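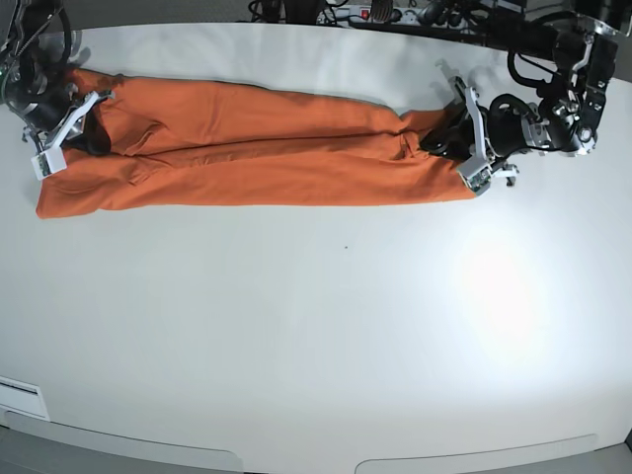 *Orange pants, one gripper at the waistband and one down at the leg openings.*

Laundry month at robot club is my favorite month so far, and I say that as a person who lets clean clothes live on a chair for a week.

We picked folding as our spring project back in March, mostly because the other choice was stacking cups and we did that last year. There are 5 of us on the team, and we meet Monday evenings in the back half of the engineering lab at Traselberg. The goal is a demo at the student showcase in Jonusberg: one pair of pants, folded three times, no human hands on the table once it starts. It sounds so small! I thought we'd be done in two weeks.

Pants are sneaky, though. A towel is a rectangle and it stays a rectangle. Pants have a thick end and a floppy end, plus pockets, plus two legs that slide around on top of each other whenever they feel like it. If you pull on just one layer at the leg end, the other one stays behind and you get a sort of orange fan. (Pretty, but not folded.)

So the pants got their own routine, which we call Godoy. It goes like this right now:

1. Left gripper takes the leg openings, both layers.
2. Right gripper takes the waistband.
3. Both arms pull apart a little, slowly, until the cloth is close to straight.
4. Lower, let go, check the wrinkles, and start the first fold.

Step 3 is where all the fun is. Pull too little and the creases stay in. Pull too much and something slips, and then you're back at step 1 with a lump. We don't need perfectly smooth – a few shallow wrinkles are fine, and the fold covers most of them anyway. What matters more is that the long crease down the middle stays lined up with the edges.

I'm on driving duty this month, so I run the arms by hand while we record good examples to train on. We want 40 clean runs before we let the program try it alone. I was terrible at first. My left hand kept wanting to rush, and for the first couple of evenings I'd have the leg end down while the waistband was still hanging in the air. Now I count under my breath and it goes so much better. I've also started holding my own jeans by the same two spots at home, and I can report that my chair is empty for the first time since fall.

Orange was a great pick, by the way. Our first pair was light gray and the camera kept losing the edges against the white table. The new ones pop right out, except at the waistband opening, where it goes nearly black, and Preltitz (our edge finder, named after a bakery) still likes to treat that bit as a hole. I have an idea for fixing that with a second color range and I can't wait to try it.

Next up is the first fold, legs to waist. After that I want to try a hoodie, and the rest of the team has asked me to please stop bringing up the hoodie.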